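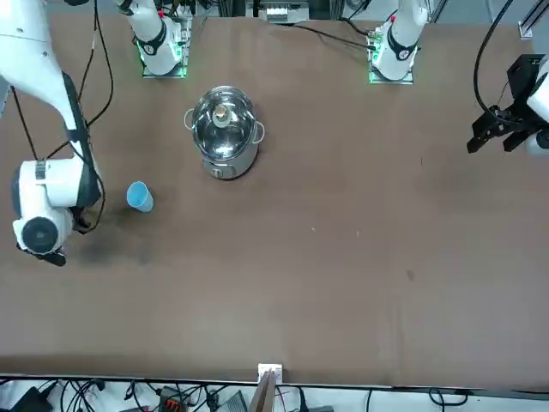 Walter Ríos
Référent matériel et sécurité, cuisine partagée de Bunting

Fiche de contrôle – petite vaisselle et table de préparation
Passage du mois d'août, commencé à 9 h, avant l'arrivée des groupes
Copie à Brahim Shehata (achats) et Hemi Ruddock (accueil)

Mentions utilisées : conforme, à surveiller, à remplacer. Un article « à remplacer » sort du circuit le jour même et va dans le bac rouge de la réserve.

1. Table de préparation

Stabilité du plateau : conforme. Pas de jeu en appuyant sur les angles.
Rebord : conforme. Passer la main avec un gant, à la recherche d'arêtes vives.
Surface : à surveiller. Les marques sombres sur le brun ne partent pas toutes au chiffon. Noter leur emplacement sur le plan affiché près de l'évier pour comparer au prochain passage.
Revêtement en tissu : à retirer et à laver si l'on prépare des aliments crus. Pour le travail à froid avec des récipients fermés, il peut rester en place s'il est bien à plat.

2. Casserole en inox et couvercle en verre

Fond : conforme. Posée sur une surface plane, la casserole ne bascule pas.
Intérieur : conforme. Ni piqûre ni dépôt. Les reflets arc-en-ciel relevés par Keith Rewi au passage précédent sont sans danger, un rinçage au vinaigre suffit.
Fixations des poignées : conforme. Resserrées en juin, rien n'a bougé depuis.
Verre du couvercle : conforme. Le regarder à contre-jour et faire le tour avec l'ongle. Au moindre éclat, à remplacer sans discussion.
Cerclage métallique : à surveiller. De l'eau de lavage reste parfois sous le bord. Sécher debout, pas à plat.

Commentaire : un couvercle en verre ne passe jamais directement de la plaque à l'eau froide. Le rappel figure au règlement mais deux groupes sur trois l'oublient. Hemi, merci de le redire à l'accueil.

3. Gobelets et bols
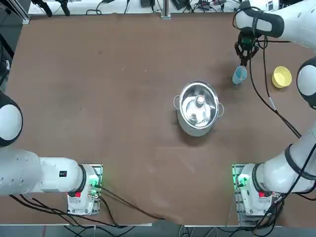

Peut-on mettre les gobelets en plastique au micro-ondes ?
Seulement ceux qui portent le pictogramme sous le fond ; les autres servent aux boissons froides et à l'eau.

Gobelet bleu clair : conforme. Bord lisse, pas de fissure. Le plastique est translucide, ce qui aide au contrôle : une fêlure se repère en le tournant devant la fenêtre.
Bol jaune : conforme. Rayures d'usage légères, bord un peu plus foncé.
Gobelets de réserve, lot Trarnton : à remplacer. Plusieurs bords sont blanchis et coupants. Brahim a demandé un devis à Bruvura pour un lot de 67 pièces. En attendant, prendre ceux du placard bas.
Empilage : à surveiller. Les gobelets rangés encore humides collent entre eux, et on les abîme en forçant pour les séparer.

4. Alimentation électrique du poste

Plaque d'appoint de 2000 W : conforme. Elle se branche seule sur sa prise murale, sans multiprise.
Bouilloire de 1000 W : conforme, détartrée.
Cordons : conforme. Aucun ne doit pendre dans le passage – c'est la remarque qui revient le plus souvent dans le cahier.

5. Suites à donner

Olanrewaju Mohammed : laver le tissu de table et mettre à jour le plan des marques.
Brahim Shehata : relancer Bruvura pour les gobelets.
Keith Rewi : vérifier si le couvercle de rechange resté à Dirninham a le bon diamètre. S'il convient, l'étiqueter et le ranger avec la casserole.

La fiche remplie va dans le classeur de la réserve, intercalaire 91. Les anciennes versions sont à jeter, elles ne comportent pas la rubrique électrique.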